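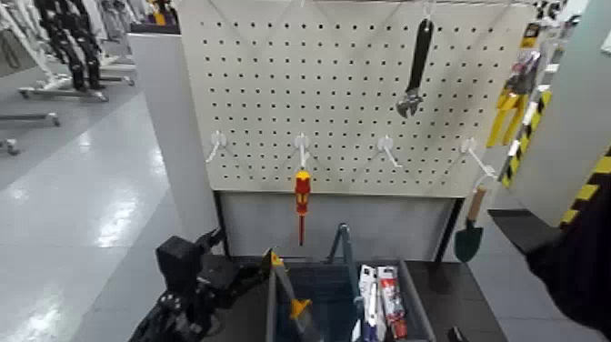 Hand tools on a white pegboard, with an open toolbox on the table beneath.

Workshop > Storage > Pegboards

February | Yvette Lemieux

Tools in regular use should be hung singly, one to a hook. A screwdriver is best stored with its shaft pointing down, and an adjustable wrench may hang beside it provided the jaw does not touch its neighbor. Leave at least 3 inches between handles.

Keep one or two hooks free for tools that are out on loan or in use. Garden trowels should be brushed clean before they are returned to the board.

Adhesives and sealants belong in the toolbox, upright and in their original packaging, so that the directions remain legible. Check the dates on the packs every three months.

Hooks that have worked forward must be pressed fully into the panel before any weight is added. Readers with heavier tools should consult the section on wall rails.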